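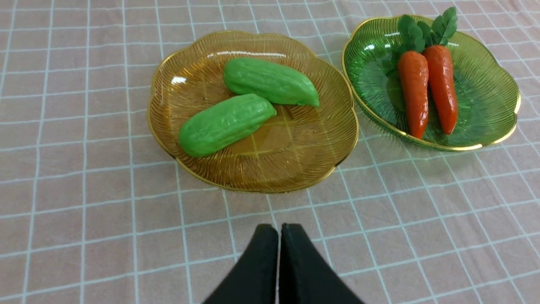
色ガラスの皿にハマった人のスレッド(長いです!)

Hanneke Boersma
2020年3月30日

1/
前に「花の形のガラス皿を買った」とだけ書いたら、181いいねを超えてびっくりしました。色ガラス好き、こんなにいたんですね……! うれしいので、まとめて語ります。器の話しかしません。

2/
うちに来たのはアンバーとグリーンの2枚。ふちが花びらみたいに波打っていて、その波をなぞって細い金の線が入っています。お店はVan den Broek。古い食器が床から棚の上まで積んである店で、入るたびに肘をたたんで歩いています。2枚で2,608円でした。

3/
最初はアンバーだけのつもりだったんです。レジに持っていく途中で棚の奥に緑が見えてしまって、もうだめでした。並べたら完全にきょうだい。形も、中心からふちに向かって走る細い筋も同じで、色だけちがう。こういうのに弱い!

4/
で、色ガラスの何がいいかって、下に敷くもので顔が変わるところです。白い布だと上品だけどちょっとよそゆき。生成りだとアンバーがぐっと落ち着いて、緑は少し沈む。黒っぽい木のお盆は、期待したのに両方とも暗くなってしまって引っこめました。

5/
結局いちばん好きだったのが、いちばん「ないな」と思っていたピンクのチェック。Livsteadで買ったテーブルクロスで、白い線の格子です。甘すぎるかと思って去年の10月からしまいっぱなしでした。ごめん、クロス。主役級でした。

6/
皿ごしに格子が見えるのがたまらなくて。アンバーを通すとピンクがキャラメルみたいな色に寄るんですよ。お茶を淹れたのに飲むのを忘れて、皿を右に置いたり左に置いたりしていました。

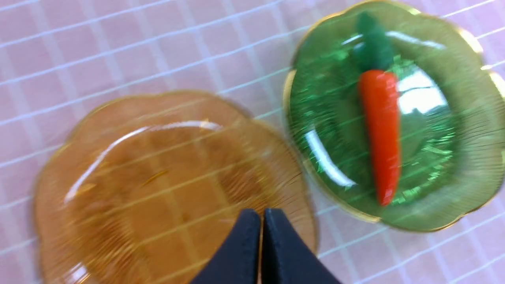
からっぽのアンバーと、となりのグリーン。格子が透けてキャラメル色。

7/
何ものせない皿も好きなんですが、そのままだとテーブルがさびしいので野菜を置いています。作り物のにんじんと、ゴーヤ。ゴーヤのいぼいぼの再現がすごくて、つやつやの黄緑がピンクの上でものすごく元気です。

8/
色の組み合わせを考えるのが楽しすぎる。緑の皿にはオレンジのにんじん。これは一発で決まりました。葉っぱの緑と皿の緑がつながって、オレンジだけぱっと浮くんです。八百屋さんの店先みたいな、あの感じ。

9/
迷ったのはゴーヤのほう。緑の皿に緑をのせると、意外と悪くないけど、ふちの金に目がいかなくなる。アンバーにのせると黄緑が急に若々しく見えて、茶色がかったガラスのほうまで明るく感じます。アンバーに決定! と言いつつ、にんじんと入れ替えたりもしています。

10/
置き方でも変わりますよ。にんじんは2本をそろえて、先を手前に。ゴーヤは2本を斜めに寄せて。まっすぐと斜めが隣どうしになると、同じ形の皿なのにちゃんと別の皿に見えるのが不思議です。
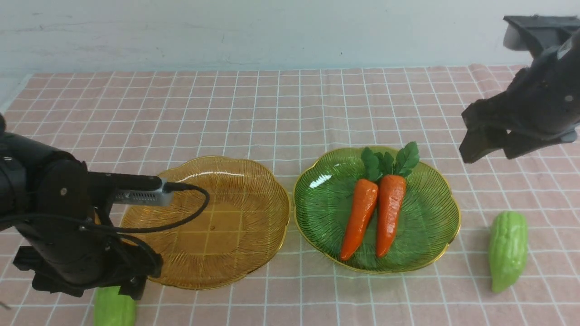
Nathalie Segers
クロスのしわ、アイロンかける派ですか? うちは色ガラスの下だとしわの影まで透ける気がして、いつも迷います。緑のお皿、私も探しているんですが全然出会えない……。

11/
ナタリーさんありがとう! 私はかけない派です(面倒なだけとも言う)。手のひらで中心から外へなでて、残ったしわはそのまま。格子の線がゆるっと曲がるの、けっこう好きなんです。ぴしっとさせたい日は、霧吹きをして一晩置いてみてください。翌朝にはだいぶましになっています。

12/
緑の探し方も。店先では緑って、暗い棚だとほとんど黒に見えるんですよね。私も最初は素通りしていました。明るいところまで持っていって、かざして見るのがおすすめです。お店の人にひとこと声をかけてから! Van den Broekでは窓辺を貸してくれました。

13/
金のふちは、スポンジのやわらかい面で軽く。食洗機には入れていません。前に別の皿で金の線を薄くしてしまって、あれは本当に悲しかった……。筋の間に残った水気は、布の角をちょんちょんと当てて取っています。筋に沿って動かすと早いです。

14/
しまうときは間に薄い紙を1枚。うちの色ガラスはこの2枚で16枚になりました。食器棚の一段がまるごと透けています。家族には「もう増やさないよね」と言われていて、返事は保留中です。

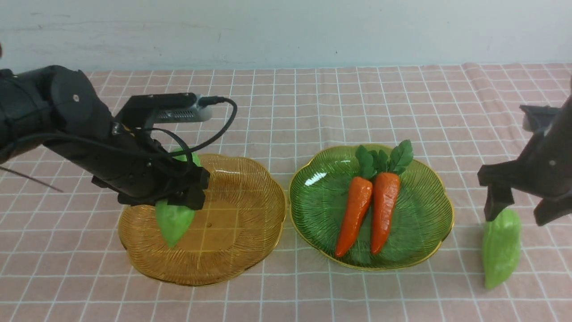

15/
それと、となり合わせに置くときの距離。私はふちがくっつくかどうかのぎりぎりが好きです。離すと「皿が2枚ある」なんですが、近づけると急にひと組になる。波形のふちどうしなので、へこみとふくらみをちょっと回して合わせると気持ちいいですよ。

16/
照明も大事でした。天井の明かりだと、ふちの近くに白い光がすっと入ります。前はこの照り返しが苦手で、明かりを避けて皿をずらしていたんですが、今はむしろ入れたい。ガラスだなあ! という感じがするので。

17/
次に試したいのは黄色いもの。作り物のレモンか、とうもろこし。アンバーにのせたら同じ色に溶けちゃうのかな、緑のほうが映えるのかな。Plerkanenの水玉のクロスも気になっていて、格子の次が水玉ってにぎやかすぎるかどうか、布を買う前にしばらく悩みます。

18/
Pieter Maesさんから「本物の料理なら何をのせますか」と質問をいただきました。私なら、アンバーには薄切りの梨、緑にはバニラアイス! アイスは溶けてくると筋の間に流れていって、それがまたかわいいはず。梨の季節が待ち遠しいです。

19/
色ガラスの皿をお持ちの方、下に何を敷いているか教えてください。チェック仲間も、無地派も大歓迎です。アンバーに合う青い布を知っている人がいたら、特に聞きたい!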